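Local commun : les sacs sont accrochés, la table est dressée

Le rangement du local commun est terminé depuis le 6 février 2025. Le meuble acheté chez Ekström remplace les deux anciennes armoires, qui sont parties à la ressourcerie de Stodholm. Il a coûté moins cher que prévu, et le reste du budget a servi aux crochets.

Chaque foyer inscrit reçoit un sac noir à suspendre. On y met ce qu'on veut garder sur place : tablier, torchons, couverts, boîte pour les restes. Les sacs ne sont pas numérotés pour l'instant. Ceux qui le souhaitent peuvent coudre une étiquette à l'intérieur – pas de marqueur sur les sacs, s'il vous plaît.

Les crochets supportent une charge limitée. Merci de ne pas y laisser de conserves ni de bouteilles. Les denrées vont dans le placard de l'entrée, comme avant.

La table blanche reste à côté du meuble. On peut y poser les plats pendant le repas partagé, à condition de la débarrasser ensuite. Les plantes, elles, y restent. Trygve Viklund les arrose en février, il faudra quelqu'un pour la suite. 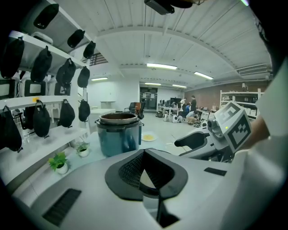
Les sacs noirs suspendus au meuble blanc, et la marmite bleu canard sur la table.

Le prochain repas commence à midi. Il reste 16 places. La participation est de 15 couronnes par personne, à régler sur place. Pour un sac ou une inscription, écrire à Trygve ou passer à l'accueil de la résidence Sarach.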